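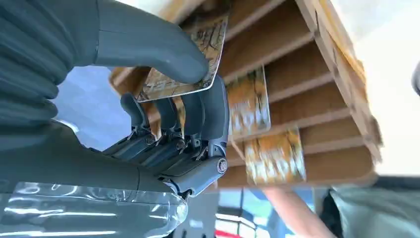 Munther Saab said after the last meeting that he gave up on slotted trays years ago. Too slow to fill, he said, and a shoe box holds more. I want to start with that because he's right on both points. A shoe box does hold more, and it does fill faster. The trouble comes when you need one thing out of it.

Speaker notes, Munther Obeidat
Small Flat Things: Using a Divided Tray
Varkorine Hall, Grarkau, 08/02/2023

Before starting
Put the empty tray on the front table. Pass the spare dividers down the left side of the room. Ask who sorts cards, who sorts seed packets, who sorts something else. Wait for hands.

What I mean by small and flat
Cards, sample packets, seed packets, tea envelopes, photo slides. Anything you can pick up between finger and thumb and stand on its edge. Coins don't count, they roll. My own lot was 1,635 pieces when I finally went through it, nearly all cards, with a few packets that had ended up in the same boxes.

Stacks versus slots
In a stack you only see the top one. To get at the fifth one down you lift four, and they go back in a different order. In a slot the piece stands up and you see the top part of it. You take it out and the gap stays open, so you know where it goes back.
Slots waste space. Say this plainly. If you never look anything up, keep the shoe box.
Printing matters too. Gold and brown printing shows up well enough against plain cardboard. Brown on brown takes more looking.
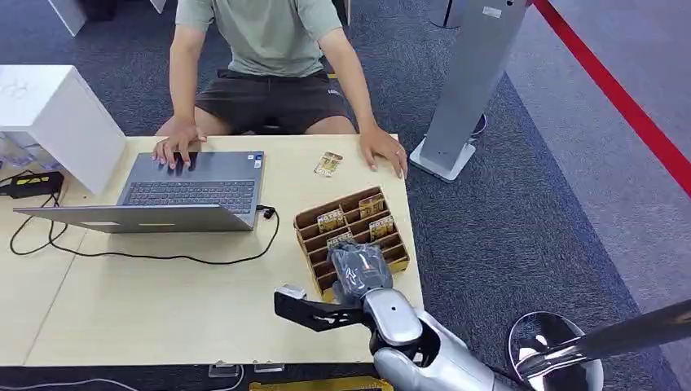
Setting up the table
Sit down for this. Standing over a tray is fine for five minutes and bad for an hour.
Keep the list on the laptop, on one side, and the tray on the other. I type with one hand and place with the other, but some people like to do ten pieces and then type ten lines. Either works. Don't do the list from memory afterward – I tried that with the Donnelly lot and had to redo it.
Cables go to the far side of the table, away from the tray. Mine catches on everything.
Bottles and cups go on the floor or on another table. Paper and cardboard don't forgive a spill.

Filling the tray
Start with very few pieces. Put one near each corner of the tray and check that they stand up without leaning. If they lean, the slot is too wide and you can add a divider. If they stick, it's too narrow and you'll bend an edge pulling them out.
Hold a piece by its edges where you can, and lower it in. Don't drop it. A dropped card usually lands on a corner, and after enough of those you have a tray full of soft corners and
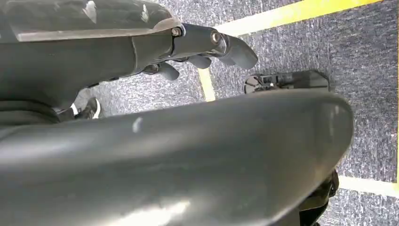
nothing anybody would want to trade for. With packets it's the seam that goes first.
Leave empty slots between groups. I leave 2 after each letter. People always ask why so many, and the answer is that new ones keep turning up.
Label the rows on the outside of the tray. Pencil is fine.

(Demonstration, about as long as it takes. Ask someone from the second row to find a card by row and slot. Then ask someone else to find one in the shoe box.)

Buying or making
The Prasano tray is the one I get asked about most. I have used it and it's good, but the slots are fixed. Cardboard strips cut halfway through and fitted across each other make a grid you can change. Use a sharp knife and cut a few spare strips while you're at it. My first one has held up through roughly 50 sorting sessions and one move.
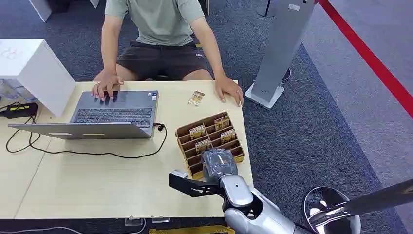
Divided cardboard tray with four pieces standing in it, laptop alongside.

Questions
Likely ones: sleeves or no sleeves (sleeves, if the slot allows), damp rooms (lid on, off the floor), how to move a full tray (keep it level, two hands).
If Munther Saab is in, let him talk about the shoe box. Collect the spare dividers before people leave.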